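The Button Table

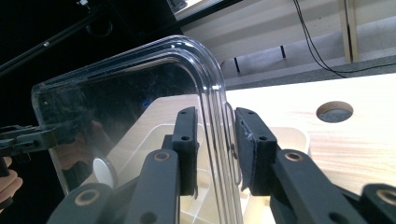

Consuelo Zepeda had wanted a sorting day all year, and now that it had come she could hardly sit still! Her aunt had left her almost 2000 buttons from the old Carrillo dress shop, every kind mixed together, and Consuelo loved them all — the horn ones, the pearly ones, even the ugly green ones that smelled like pepper. She had the light wooden table with the round hole in it, the white tray with its little dividers, and a clear plastic container with a fat ridged rim that caught the light like a candy dish.

"Coats go to Inska," she told her brother on the phone. "She's sewing for the winter play, and she needs big ones by November."

"And the rest?"

"The rest are mine, obviously!"

She tipped out the first jar and what a sound it made, like rain on a tin roof (the cat left at once). By lunch she had found two brass anchors and a glass daisy she remembered from her own yellow dress, the one she wore on the ferry to Ostumow when she was three. She held it up to the window. Then she went looking for the third anchor.

© Primar Stories | Contact | Back to top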